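Treltum Adult Learning: Setting Up a Home Corner
Handout 4 — Pretend fruit, baskets and the sorting table
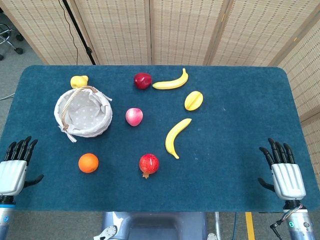 Why do we put out toy fruit when real fruit is cheap and easy to come by?

Mostly for the sake of time. A real banana is lovely for a tasting morning, but it won't put up with being bought, sold, dropped, cooked and put to bed every day for half a term. Toy fruit can stay out for as long as the children are interested, and it lets a game carry on from one session to the next. Do keep real fruit for snack, though, and talk about the two together whenever you get the chance.

Last time we got as far as the kitchen end of the home corner and ran out of minutes before the shopping, so please read this one alongside Handout 3, particularly the part on low shelves.

Choosing the fruit

Begin with the fruit your children already eat, then add one or two they may not have met. Apple, banana, orange and pear will all be named straight away. A peach gives you a bit of gentle argument (is it an apple? is it a plum?), and a pomegranate or a star fruit usually gets everybody talking, which is really what we are after. A second banana is well worth having. Two of the same thing gives you "another one" and "the same", and it saves a good many tears at the shop counter.

Please don't feel you must buy a great deal. The Fulluvov nursery started with a very big tub, and the children simply tipped it out and walked away — I have done the same thing myself, more than once, and spent the rest of the morning picking up grapes. For a small group, 20 pieces in the cupboard is plenty, and you needn't have them all out at once.

The basket

A basket with a handle will be carried about, so try the handle yourself before you put it out, and run your hand round the rim for loose ends of cane. Cloth linings are kind to small fingers but they do collect crumbs. If yours ties on, take it off and wash it with the tea towels. If it is stitched in, a damp cloth and a good shake outdoors will have to do.

The table

A carpeted top is quieter than a bare one and round things are less inclined to roll off it. It also holds on to sand, so brush it before you lay anything out. Spread the fruit with space between the pieces and leave the basket to one side, and then (this is the hard part) sit down and wait. Somebody will start filling it.

Words to use as you play

in, out, next to, behind, underneath
smooth, bumpy, curved, round
full, empty, one more
ripe, peel, pip, stalk

Tidying away

Let the basket be the tidying place as well as the toy. "Can you find all the yellow ones?" works far better than "tidy up, please", and it gets you a little colour sorting into the bargain.

For next time

Bring one piece of pretend food from your own setting and be ready to tell us how the children use it. The Mnguni and Zargate groups are joining us in June, so we shall need the bigger room and a few more chairs.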